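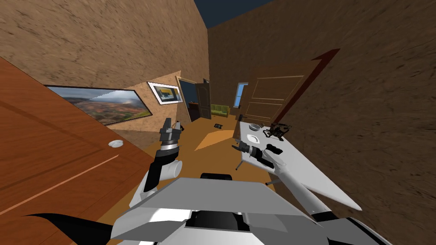 How do you teach a robot to set the table?

You could try telling it. "Pick up the plate, please!" But a robot doesn't know what a plate is, or how hard to squeeze one, or where its own elbow is supposed to go while it reaches. So people who build robots often do what a grown-up does when you learn to tie your shoes – they show it!

There are two fun ways to do this.

The first is by hand. The teacher holds the robot's arm and gently moves it along, the way a coach might guide your arm when you swing a bat. Little sensors in the joints remember every bend.

The second is by remote control. The teacher holds a pair of controllers, and when she moves her left hand, the robot's left arm moves too. Right hand, right arm! Squeeze, and the gripper closes. (A gripper is a robot's hand. Many have no thumb and no pinky, just a few stiff fingers that open and shut.)

Zoia Fedoruk teaches robots this way at a lab called Plultari. Some of her robots live in a simulation, a make-believe world inside a computer, a lot like a video game. There are rooms with doors and sofas and pictures on the walls, and tables with bowls and plates. If a pretend plate falls on a pretend floor, there's nothing to sweep up. You press a button and start again!

One try is called a demonstration, and one is never enough. For a single table job, Zoia recorded 200 of them. She kept 184 and threw out the rest, mostly ones where she got mixed up about which arm was which. "My first day, I kept waving at the wall," she says.

Why so many? Because the plate might be near the edge this time and in the middle next time. The computer looks through all the demonstrations and hunts for patterns: when the plate is over there, the arm goes like this. Then comes the exciting part – Zoia puts down the controllers and lets the robot have a go by itself.

Want to try it at home? Ask a friend to be the robot and close their eyes. Put a plastic cup on the table, then guide their hand to it a few times. Now let go and see if they can find it alone. Then move the cup a little and try again!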